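The gripper that ate my evenings

I thought building a robot hand would be the easy part. You print some parts, you bolt them together, you squeeze a handle and the fingers close. How hard could it be? Nine versions later, I have opinions about hinges that I can't share at dinner anymore.

The project is called Prarkivel, a name I picked at one in the morning and now refuse to change. It's a hand-held gripper you carry around the house, doing chores with its jaws and recording what they do, so that a robot arm can someday learn to copy you. The arm is still in pieces on a shelf at Skilitz, the shared workshop in Nornham where I rent a bench. The gripper, though, works well enough to come home with me most nights!

The first few versions were awful. Version two closed crooked. Version four had a lovely smooth action and let go of everything (a spoon, a sock, my car keys, straight down the back of the stove). What I have now is chunkier and uglier, with thick plates on both sides and cutouts to save plastic, and I love it.

Cloth is the real test. A block or a cup holds its shape while you grab it, but fabric slides and bunches and changes its mind. So I've been working on the bed, pinching by the hem, over and over.
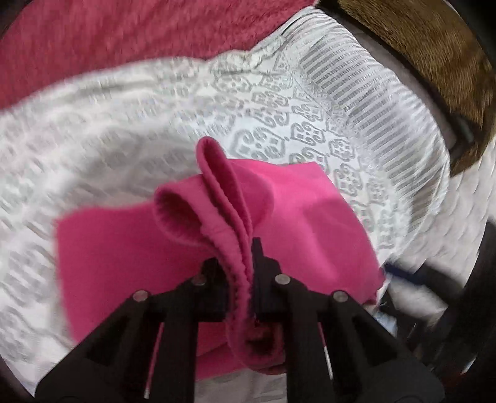 Got it by the hem: pink fleece in the jaws, patterned bedsheet underneath.

Fleece is a kind place to start, as it's thick and a bit grabby. Thin cotton is much meaner, and I lose a lot of pillowcases. My log stands at 1,126 grabs so far, and I want 3,000 before I let the arm try anything by itself. On a good evening I get through 30 before my wrist complains.

The next job is softer jaw pads. I ordered a sheet of rubber from Kourkoulas, the little hardware place near the workshop, and I plan to cut it up in August when my bench neighbor's laser cutter is free. If that goes well there will be a version ten - and if it doesn't, there will be one anyway.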